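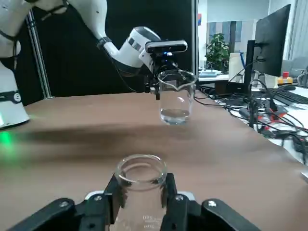 Re: Handover rules for glass, draft 2

From: Čestmír Krajčí
To: cell-practice list
Date: 30/09/2026

Hi all,

Dong-geon Moon wrote:
> I've read the draft and I'm mostly happy. My one worry is
> rule 4. If both arms have to stop before any pour, we lose
> a lot of time on every run. At Skakdale we let the
> receiving arm keep drifting into place while the other one
> comes over. Couldn't we allow that below 50 mm/s? Also,
> does the button have to be on the desk?

Good questions, and thanks for reading the whole thing (you may be the only one so far!). On rule 4 I'd like to keep the full stop. I know it's slow. We tried the drifting version in July on the Pešek bench and I never got comfortable with it, mostly because the person watching can't tell a planned drift from an arm that has lost its mind. If you've got logs from Skakdale that say otherwise, please send them and I'll happily eat my words.

The pour I attached has one arm holding the empty beaker upright and the other bringing a beaker with a little water in over the table. That's the spot where I want both of them parked. Water only, shallow fill, until the pair has done 100 clean pours. After that we can talk about fuller beakers.

On the button: no, the desk isn't required. I've got mine in its yellow box over by the monitor and keyboard and I like it there, but what the rule should say is "within reach of whoever is running the job, without leaning over the table." I'll reword it tonight.

And while I'm at it, I'm adding a line on loose cables. You can see from my desk why I'm in no position to preach, so it'll be a "should" and the button lead gets a "must." Brollard's people asked for finger pads to be checked every 8 hours of running, which seems fine to me, any objections?

Please get comments in within 72 hours and I'll send out draft 3.

Cheers,
Čestmír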